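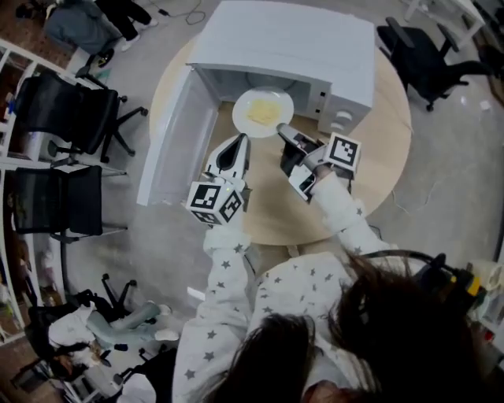
Séance 3 : raconter un trajet, ou comment on remplit (mal) un carnet de voyage

Bon, je reprends là où on s'était arrêtés, avec la traversée vers Drornum. Vous aviez tous lu l'extrait et presque tout le monde m'a parlé du port, des mouettes, de la lumière. Très bien ! Mais le voyage commence bien avant, dans la salle d'attente, avec le billet qu'on cherche dans la mauvaise poche. C'est ce morceau-là que je voudrais vous faire écrire.

Mon propre carnet de Drornum, celui du mois d'août, fait 285 pages (j'écris gros, et je colle tout, les tickets, les plans, une étiquette de fromage). Quand je l'ai relu pour préparer le cours, j'ai trouvé environ 30 pages utilisables. Le reste, c'est « beau temps, bien mangé ». Beau comment ? Mangé quoi ? Aucune idée, et ça m'agace encore. 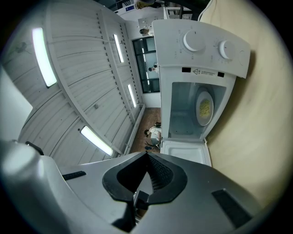 Kaj Lauritsen

Rappel de vocabulaire, parce que plusieurs d'entre vous mélangent les deux : l'itinéraire, c'est la suite des lieux. Le récit, c'est l'ordre dans lequel on les donne au lecteur. On peut très bien partir de Demham, passer par Riis et arriver à Fanmont, et commencer son texte à Riis, un soir de pluie, avec une chaussure trouée. Le lecteur suivra, à condition qu'on lui dise assez vite où il est !

Regardez ces deux versions du même passage :

« Nous avons quitté Demham le matin et nous sommes arrivés à Riis, une ville charmante au bord de l'eau. »

« À Riis, le car nous a laissés devant une boulangerie fermée. De l'autre côté de la route, il y avait le fleuve, et un homme qui repeignait sa barque en vert. »

La deuxième n'a rien d'extraordinaire, je l'ai écrite en cinq minutes, mais on y est. Le mot « charmante » a disparu et il ne manque à personne. Faites la chasse à ses cousins : pittoresque, typique, authentique, incontournable. Je les souligne tous en rouge, vous êtes prévenus.

Petite parenthèse sur les temps. Le présent, ça marche bien pour une scène courte, moins bien pour tout un séjour (on s'essouffle). Si vous choisissez le passé, tenez-vous-y, et gardez l'imparfait pour ce qui dure ou se répète.

À préparer pour la prochaine fois : deux pages sur une attente pendant un voyage, gare, quai, douane, ce que vous voulez. Pas d'arrivée, on reste coincé jusqu'au bout. Ceux qui n'ont pas de carnet peuvent partir d'un vieux billet ou d'une carte postale. Et apportez aussi l'extrait sur Fanmont, on lira la description du marché à voix haute.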